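Section 3: Setting up a pick-and-place run in the Drindico kitchen

Read Section 2 before you start. The steps below are for student teams in the Grullmont robotics club who have already passed the power-up check.

1. Book the kitchen on the club sheet. A session lasts 45 minutes, including cleanup.

2. Log in to the Eteck console and load your team's profile. Do not edit the default profile. If you need different grip values, save a copy under your team name.

3. Set the stop button within reach of the spotter. The spotter does nothing else during the run.

CAUTION: Keep hands off the counter while the arms are enabled. Press stop first, then reach in.

4. Run the Belhaj hand calibration. Each finger should open and close fully 3 times. If one lags, stop and write it in the log – do not push the joint by hand.

5. Place the objects for your task. For the fruit task, use a bowl with a liner and pile the bananas so that some cross over others. Leave open counter on the robot's right-hand side of the bowl.

6. Check the head camera view before you start recording. The whole bowl should be visible, with the hand clear of the counter. 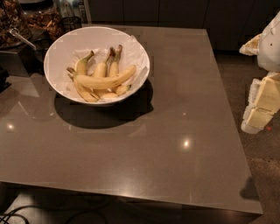

Reyes's team asked whether the pile has to be rebuilt the same way for every attempt, and said that theirs had scored better once they stopped trying to match it. It does not. Change the pile between attempts and note the change in the log.

7. Start recording, then start the run. End the recording before you disable the arms.

NOTE: The console keeps 2,000 attempts per profile. Older ones are overwritten, so copy your files off at the end of each session.

Continue to Section 4 for scoring.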